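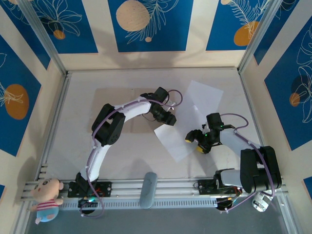 Figure 1. Two sheets of white paper on the pale tabletop, one lying over part of the other.

Does heavier paper really stay flatter? A report on sheet handling
Ulla Räsänen, Materials and Print, Raltthorpe
Supervisor: Seija Partanen

1. Background

Our course notes repeat a claim I have never seen backed up: that a heavier office sheet can be picked up, turned and put down again with no lasting marks, while a lighter one can't. The Lappalainen catalogue makes much the same promise for its Clilia stock, without saying how hard the paper was handled or who looked at it afterwards. I wanted to see whether the claim survives ordinary use. My own view at the start was that it would depend far more on how you hold the sheet than on what you paid for it.

2. Materials and method

I compared two stocks, Clilia and the cheaper Zoltmont, both plain white and uncoated. The ream wrappers gave no thickness, only weight, and I would have preferred to have both. I tried 84 sheets altogether, taken from the middle of each ream so that the outer ones, which are often bowed from the wrapper, did not spoil the result.

Each sheet was laid on a flat surface, lifted by an edge, turned and put back. I then held it against a window and looked along it for dents, creases and curl. A sheet was marked as failed if I could find the handling point with a fingertip. This is a judgement, and I don't pretend it is a measurement. Seija Partanen rechecked 11 of the sheets without knowing my answers and disagreed with me on 2 of them.
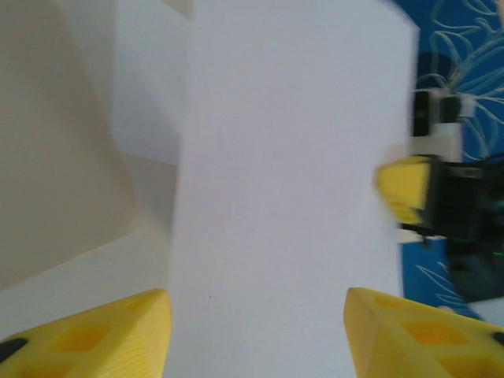
Surface marks were harder to score than I expected. The catalogue talks about a "clean white face" as though a sheet either has one or doesn't. In practice the answer changes with the light and the distance. The sheet in Figure 2 has no printing on it and looks smooth and even for most of its area, yet there are a couple of tiny specks on the lower half. Would a customer call that clean? I think most would, and I scored specks of that size as a pass for both stocks. Somebody stricter could argue the other way and their table would look quite different from mine.

3. Results

The heavier Clilia sheets did come out ahead for curl. They settled back onto the table sooner and their corners stayed down. For dents at the edge I could not find a difference worth reporting. Both stocks marked easily when pushed from the side, and both tolerated being held flat. 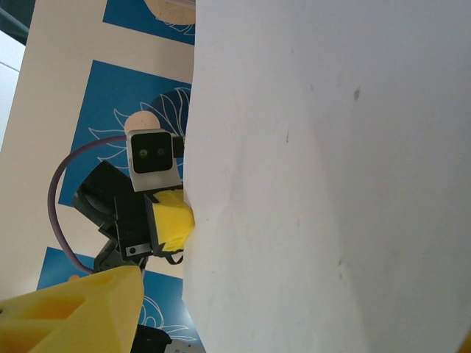 Edge pressure is where I think the catalogue claim falls apart. It treats stiffness as protection, but a stiff sheet still has to give somewhere if the load is on a small area. Most of the white surface in Figure 3 bends in a gentle curve, and the damage sits in one place, a dent and a crease at the left edge where the yellow pad pushes into it. I saw the same pattern in my own failed sheets from both reams. Large bends mostly relaxed. Small, sharp ones at the edge stayed, and pressing them under a textbook overnight only made them flatter, with the line still visible.

4. Limits

One ream of each stock is not much of a sample, and I would want at least 200 sheets before arguing with a supplier. The trials ran through December with the heating on, so the room was drier than usual and I have no humidity readings. I also knew which stock I was holding, which may have favoured Zoltmont given my opinion going in.

5. Recommendation

Keep buying the cheaper paper for classroom use and change the handling note to say that sheets should be held well in from the edge, over a wide area. I would leave the sentence about heavier paper out of the course notes until someone repeats this with a proper thickness gauge.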